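Reference > Everyday Objects > Phone Accessories > Phone case

Phone case

A phone case is a fitted cover for a mobile phone. It guards the back and edges of the phone against knocks and scratches, changes the way the phone feels in the hand, and often adds color. Most cases are made for a single model, because the openings for the camera, speaker and charging port have to line up with those on the phone. A case for a model with the same screen size will often go on but leave part of the camera covered.

A case is different from a pouch or sleeve, from which the phone has to be taken out before use. It also differs from a screen protector, a clear sheet stuck over the display. With a case on and the phone lying face up, usually only a narrow rim can be seen around the glass.
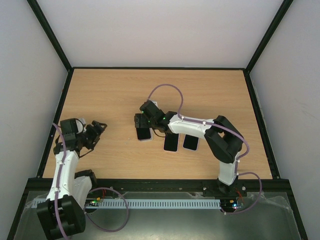
Three smartphones lying face up with their screens blank.

Types

The soft case, also called a gel or skin case, is molded in one piece from silicone or a similar flexible plastic. It stretches over the corners and grips well, but picks up lint in a pocket. The hard shell snaps on and is thinner. Two-part cases put a soft liner inside a rigid outer shell. The folio has a front cover that closes over the screen, often with slots for cards. A bumper covers only the edges.

Buttons and rims

The side buttons of a phone are either left exposed through a slot or covered by raised bumps molded into the case. Covered buttons stay cleaner and need a firmer press. On a phone with no case the buttons sit directly in the side frame, and in many models they are finished in the same color as the frame.

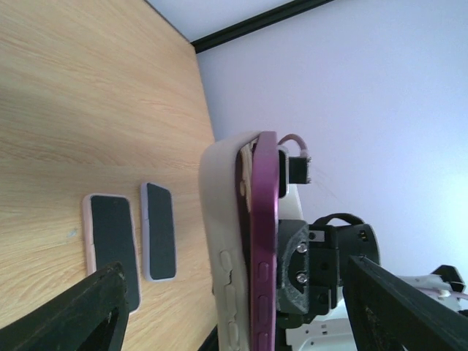

One reader of the print edition objected that molded covers are too often treated as a plus, and that on an older soft case they go slack until the volume key has to be hunted for with a thumbnail. Makers deal with this by using a stiffer insert under each bump. The Pirncombe pattern, sold from February 2016, had 2 such inserts and left the power button open.

The rim, or lip, stands slightly higher than the screen so that the glass does not touch the table when the phone is put face down. A high lip gets in the way of swipes from the edge.
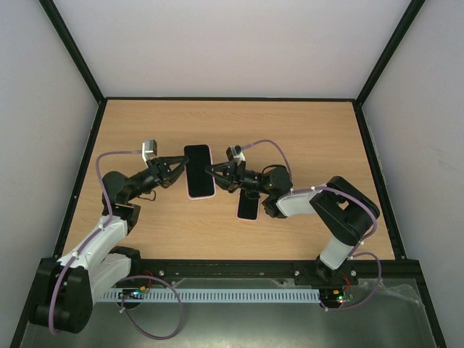
Trịnh, Section Editor, Household Goods

Color

Black and clear are the usual stock colors. Pale pink, lilac and cream are common in soft cases and show dirt sooner than dark ones. Clear cases yellow with age and light, and washing does not reverse it. The Inby trade list for one season ran to 39 shades, almost half of them pastels. The Skarnasham collection of phone accessories holds 1,105 cases, sorted by color.

A plain matte back hides fine scratches better than a glossy one. Both can show smudges from handling.

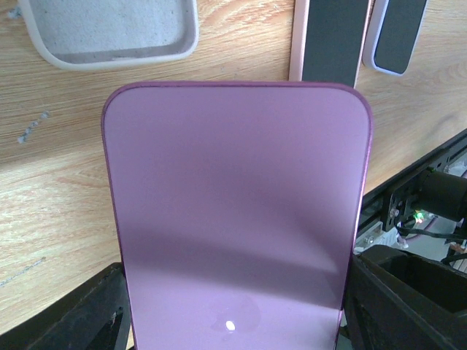
Care

Take the phone out before cleaning. Wash a soft case in warm water with a drop of dish soap, rinse it, and let it dry fully before putting it back on. Wipe hard shells with a damp cloth. Leather folios should be kept away from soap. Grit trapped between case and phone can scratch the back, so wipe both surfaces.

See also: Screen protector; Phone stand; Charging cable

Filed under: Phones & Gadgets, Plastics, Things You Carry

Comments (3)

Guest, June 1, 2018
The Care section should mention baking soda. It got ink off my cream one, though the finish went a bit dull.

Guest
You left out wallet cases. Or do you count those as folios?

Guest
My lilac case picked up blue from my jeans along one side. Dish soap did nothing. Is there anything that works, or is it stuck like that?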